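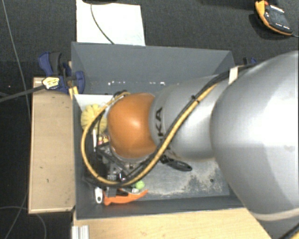
Legislative Policy Officer, Skills and Local Government

Jasville Regional Assembly, Members' Support Office
Reference: 3202
Full time, fixed term, 2 years

The Members' Support Office is recruiting a policy officer to serve the two standing panels on workforce skills and local government finance. The post reports to Jabari Ondieki, Head of Panel Services.

Duties
Draft briefing papers ahead of each Thursday sitting. Track amendments from first reading to final vote. Prepare written questions on request from members of any party. Keep the panel record current — corrections are due by noon on the day after a sitting.

Requirements
A degree in law, public administration or economics, or equivalent work experience. Working knowledge of bill procedure and budget tables. Applicants must not hold elected office or a paid party post at the time of appointment.

Terms
Based at the Kernska building, with one remote day per week. Travel to district councils is paid at the standard rate. The post is politically restricted.

How to apply
Send a resume and a statement of no more than 620 words to the Recruitment Desk, Room 105, quoting the reference above. Applications close at the end of July. Interviews include a timed drafting test — no preparation is required.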